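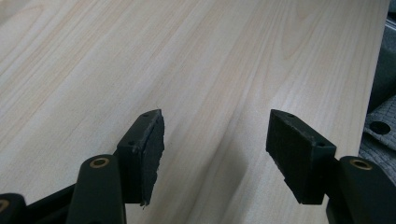 Wikley Work Table, Series 70

The Wikley work table is a general-purpose table for offices, reading rooms, teaching spaces and light workshops. It is supplied by Nondley Furnishings to schools, libraries and public bodies, and may be ordered singly or as part of a room scheme. The Series 70 replaces the earlier Series 60, whose legs and crossbars remain available as spare parts.

Product code: 2792
Range: Wikley
Width: 1,248 mm
Depth: 700 mm
Height: adjustable in 5 positions
Finish: pale wood grain, matte
Delivery: flat, in two cartons
Assembly: two persons, tools included

Intended use

The table is intended for seated work by one or two persons. It is suitable for writing, sorting, reading, collating and the use of ordinary office equipment. It is not intended for use outdoors, in wet rooms or in kitchens where hot pans are set down. Customers who need a surface for wet work should refer to the Jorum bench, which is listed separately and has a raised rim on three sides.

Tables may be placed end to end. A joining plate is available for this purpose and is recommended wherever tables are to remain in a row for more than a few days. Joined tables must be separated before they are moved.

Height adjustment

The height is set by a pin in each leg. All four pins must be in the same position before the table is loaded. The lowest position suits younger pupils, and the highest is for use with a drafting stool. Height should be changed with the table cleared and turned on its side on a blanket or carpet. The pins are spring-held and should click when fully home. A pin that does not click should be removed, wiped and tried again. 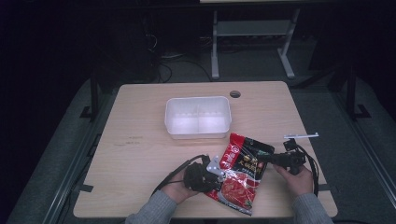
Reading time: 4 minutes

Care of the surface

The top should be dusted with a soft dry cloth and, when needed, wiped with a damp cloth and a little mild soap. Wipe along the grain and dry at once. Scouring powder, steel wool and solvent cleaners will dull the finish and must not be used. Pencil and rubber marks generally lift with a clean white eraser. Marks from ink should be treated the same day, and a little rubbing alcohol on a cotton pad may be tried first on the underside.

Small scratches cannot be sanded out. A color-matched wax stick is available from the parts desk and gives a fair result on scratches that do not catch the fingernail. For deeper damage, a replacement top can be ordered without the legs.

In rooms with strong sun, the finish will darken slightly during the first year. Desk pads and trays should be moved from time to time so that the color changes evenly.

Accessories

Joining plate, pair
Modesty panel, gray
Under-table shelf
Bag hook, left or right
Locking casters, set of four - not for use with the highest leg position
Wax stick, pale
Ngui cable tray, fitted beneath the rear edge

The Ngui tray is supplied by a separate maker and carries its own warranty. It can be fitted to Series 60 tables with the adapter strip, which must be ordered at the same time.

Ordering and delivery

Orders from institutions are accepted on a written purchase order. Quotations are prepared by Intan Liew in the contracts office and remain valid until the end of the month following issue. Orders for the new school year should reach the office before the close of June. Orders received after that will be scheduled for September delivery.

Delivery is made to the ground floor. Carrying to upper floors can be arranged in advance, provided that the stair width is stated on the order form. Cartons should be opened and checked before the delivery note is signed. Damage found later must be reported in writing to Hafiz Sembiring, parts and returns, with the number printed on the carton label.

Warranty

The legs, crossbars and pins are covered for five years in normal indoor use. The top is covered against lifting and splitting for the same period. Fading, scratches and damage from heat or standing water are excluded - as is any table to which parts from other makers have been fixed with screws through the top.

Product contact: Qistina Pillai, Nondley Furnishings, contract sales. The office is open until 4:30 p.m.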